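Stavus is looking for test users: simulation kit for robot arms, remote, paid

Ulmont is a small company that makes software for people who teach robots to do work in the home. Our product Stavus is a kit of simulated rooms, furniture and small household objects. A customer loads a room, puts a robot arm into it, and tries a task many times before the real arm is used. Version 7 is almost ready, and before we sell it we want it to be tried by people who did not build it.

We look for 40 participants for the test round in April. You work from your own home, on your own computer, at the hours which suit you. The only fixed point is a short group call at 16:00 Riga time at the start and again at the end.

What you will do

You install the kit with our written guide and tell us where the guide is not clear. Then you get a list of tasks with tables, bowls and other everyday things. You drive the arm by keyboard or by a game controller, save each try, and write a few lines about it. We are especially interested in objects that slide, sink into a table or do not stay in the gripper as they should. The object library has 3766 items at the moment and we cannot check all of them well by ourselves.

Who can apply

You should be 18 or older and able to write simple reports in English. It does not need to be perfect English, ours is also not. A computer with a separate graphics card is necessary. Experience with robots is welcome but we also want some people without it, so please do not stay away for this reason. Persons who worked on the Bostitus add-on for us last year cannot take part this time.

What you get

The payment is 318 euros for the full round, paid by bank transfer after your last report is received. If you stop before the end, we pay for the part which you finished. Each participant also keeps a personal license of Stavus for one year. 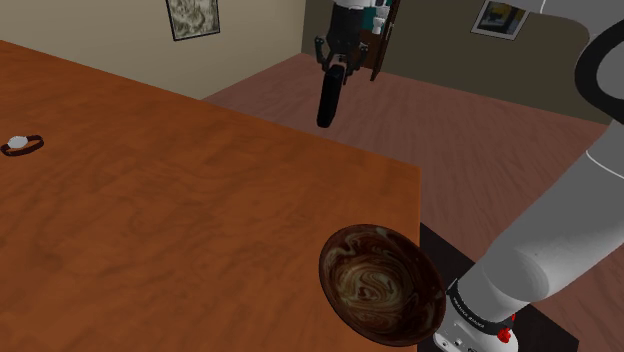
Do I need to own a robot arm to take part?

Everything in this round runs in the simulation, so a computer and a stable internet connection are enough.

How to apply

Write to Rasmus Kivi through the contact form on our site and choose "Test round" as the subject. Please tell us which computer and graphics card you have, how many hours in a week you can give, and whether you used any simulation program before. A CV is not needed. Your reports will be read by Rasmus and by our partner studio Liepiņa, who makes the furniture models, and they will not be published with your name.

We answer to every application, also when the places are already full.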